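Tivska opens orders for Monow tabletop kitchen kit

Tivska has started taking orders for Monow, a tabletop kit for teams who train robot arms on kitchen jobs. The first boxes go out in March.

The kit is a white board with mounting holes, a set of play food and cookware to go on it, and a booklet of 16 set tasks. The arm is bought separately. Tivska says the board can be bolted to most benches and that the tasks begin with moving a single item and end with jobs that use several items in a row.

Monow costs £284. A larger pack, sold under the name Soler, adds a recording licence and storage for up to 2,000 runs. Buyers of the basic kit can move up to the larger pack later and pay the difference.

Plates, bowls, mugs and fruit were chosen for their range of shapes, according to the company. A bottle lying on its side asks for a different approach from a mug standing upright, and the booklet treats them as separate tasks.

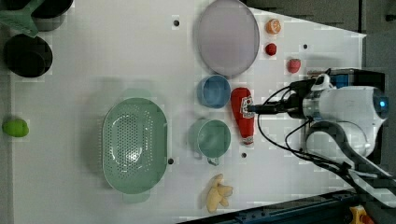

Leen Bataineh said the price was fair but the booklet was thin. She had wanted more on how to score a run that ends with the item in nearly the right spot, and found she had to write her own rules for that. She would still buy it again, she said, mostly for the time saved in shopping for parts.

Tivska said a longer scoring guide was being written and would be sent free to anyone who had already ordered.

The play food can be replaced piece by piece. Spares are sold through Pununus, which also handles returns, and the company says most single items should arrive within a week. Boards are not sold on their own for now.

Larger appliances are left to the buyer. The booklet has a page on placing a toaster oven beside the smaller items, with advice on how much room to leave for the arm to turn.
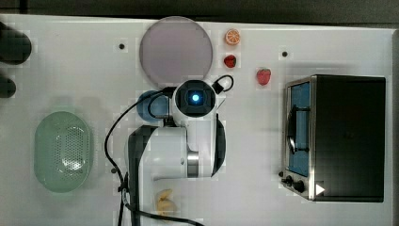 Does the kit work with any arm?
It works with any arm that can reach across the board, though the sample files are written for only 2 models and other owners will need to adapt them.

The sample files cover setting up the cameras and saving a run. They do not include a trained model. Juwita Sopacua, speaking for Tivska, said this was deliberate. "People want to bring their own," she said. "We sell the table and the tasks."

The booklet also suggests recording from the wrist as well as from overhead, so that small items stay in view as the fingers close in on them.

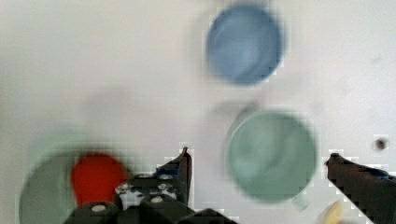 The view from the wrist, with a green item between the gripper's open fingers.

Orders are open on the Tivska website. Schools and colleges can ask for a loan kit, with a limit of one per site.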